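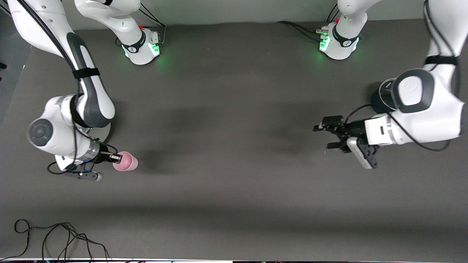

Section 5. Two-Arm Station: Setting Up and Recording the Cup Task

This section is for members of the Skullar student robotics team who have finished the safety sign-off and the single-arm exercises. It covers power-up, checking the arms, recording a cup handover, and shutting down. Plan on one club session to get through it the first time. If you are preparing for the Pallow qualifier in June, do sections 5.1 through 5.6 in order, with a partner.

Questions about the arms go to Niamh Costello. Questions about the recording software (Darkance) go to Ilham Manurung.

5.1 Left and right

Left and right in this guide always mean the robot's left and right. When you stand at the operator's side and look across the surface at the two bases, the robot's right arm is on your left and the robot's left arm is on your right. The software uses the same names. Call out arms by the robot's side when you talk to your partner.

The pink cup starts with the right arm. The left arm starts with its gripper open and empty, pointing toward the middle of the surface.

5.2 Before you turn anything on

1. Put your bag, drink and laptop on the side bench.
2. Tie back long hair. Take off lanyards and loose bracelets.
3. Look over the cables from each base to the edge of the surface. Connectors should be fully seated. Do not pull on a cable to test it.
4. Check the black velcro straps on the upper links. They should be snug and should not slide when you push on them with a finger.
5. Move any slack cable away from the space between the two grippers. Slack may lie coiled on the surface near the operator's side, provided neither arm has to reach over it during the task.
6. Wipe the dark work surface with a dry cloth.

Note: Do not use spray cleaner. It leaves a shine that shows up in the recordings.

CAUTION: Never rest your hand on an elbow joint, even with the power off. The arms can sag when the brakes release.

5.3 Power-up

1. One person stands at the power strip and the other at the operator laptop. Say "power on" out loud before you flip the switch.
2. Turn on the right arm, then the left arm.
3. Wait until both base lights are green. If one base stays another color, turn that arm off, wait 11 seconds, and turn it back on. Try this once only. If the light still isn't green, write it in the station log and get Niamh.
4. Open Darkance and choose the Two Arm profile.
5. Click Connect. Both arms should be listed. If only one is listed, close the program and open it again before you touch any cable.
6. Set the speed limit to 5 percent for the first movement of the day.
7. Click Home. Keep your hands behind the taped line until both arms stop.

CAUTION: The stop key on the laptop is a software stop. It does not cut power. The person at the power strip stays there until the Home move is finished.

5.4 Checking the grippers

1. In the Gripper tab, select Right. Open and close it twice with nothing in it.
2. Do the same for Left.
3. Watch the finger tips as they come together. They should meet evenly. If one finger gets there late, or stops short, run Calibrate Gripper from the same tab.
4. Look at the finger pads from the front. Replace a pad that is peeling at the corner. Spares are in the drawer labeled Tambunan, which is the old team name and still on most of our drawers.
5. Set the grip force to Low. The cup is plastic and will bend at Medium.

Note: Calibration has to be done with the gripper empty. If you calibrate on the cup, the software will take the cup's width as fully closed, and every grasp after that will miss.

5.5 Placing the cup

1. Jog the right arm to the saved pose called Cup Side. The gripper will come down at the right arm's side of the surface and point in toward the middle.
2. With the arm stopped and the speed set to zero, lay the pink cup on its side with its mouth facing the gripper.
3. Slide the cup until one finger is inside the mouth and the other is outside the wall. The cup should still be resting on the surface.
4. Take your hand away and step back behind the line.
5. Close the right gripper at Low. Stop as soon as the wall is held. If the rim starts to go oval, open up and try again with the cup a little farther out.
6. Jog the left arm to the pose called Receive. Leave open space between the cup and the left gripper. The left arm has to travel in from the side, and it needs room to turn its wrist.

CAUTION: Only one person reaches into the work area at a time. The other person keeps a finger on the stop key.

5.6 Recording a run

1. Type your initials and the run number in the Notes box. Runs with an empty Notes box are deleted at the end of the session.
2. Raise the speed limit to the value posted on the station card. Do not go over it, even if the run feels slow.
3. Press Record and wait for the beep.
4. Lift the cup with the right arm, straight up, until it clears the surface.
5. Bring the left gripper in toward the free end of the cup.
6. Close the left gripper. Hold both for a slow count of two.
7. Open the right gripper and back it straight out of the mouth of the cup. Don't rotate the wrist until the finger is clear.
8. Lower the cup with the left arm and release it.
9. Press Stop, then mark the run Good, Bad or Unsure.

Mark a run Bad if the cup was dropped, if either arm touched a cable, or if you had to reach in. Mark it Unsure if the cup slipped but was still handed over. Ilham reviews the Unsure runs on Saturday.

The team goal is 100 good runs before the qualifier. Last season we sent in 119, but nearly all of the early ones had the wrong speed setting and had to be done again. Check the setting at the start of each block.

5.7 If something goes wrong

Cup slips during the lift: Check the pads first, then the grip setting. Do not go straight to Medium.

Cup tips up when the left gripper closes: The left gripper is too low. Raise the Receive pose slightly and save it under your own name. Do not overwrite the team pose.

Arm stops and the software shows Joint Limit: Click Clear, then jog the same joint back the way it came. Don't click Home from here, as the arm may swing across the other one.

Arms get close to each other at the wrist: Press the stop key. Back the left arm out first.

Darkance freezes: Turn off power at the strip, then close the program. Support nothing with your hands. Let the arms settle.

5.8 Shutting down

1. Open both grippers and take the cup out. It goes back in the Tambunan drawer.
2. Click Home and wait.
3. Click Disconnect, then say "power off" and turn off the left arm, then the right.
4. Copy the session folder to the team drive. Leave the original on the laptop.
5. Fill in the station log: your names, number of good runs, anything you changed, any pads you used.
6. Put the cover over the operator laptop.

Go on to Section 6 only after Niamh or Ilham has initialed your log page.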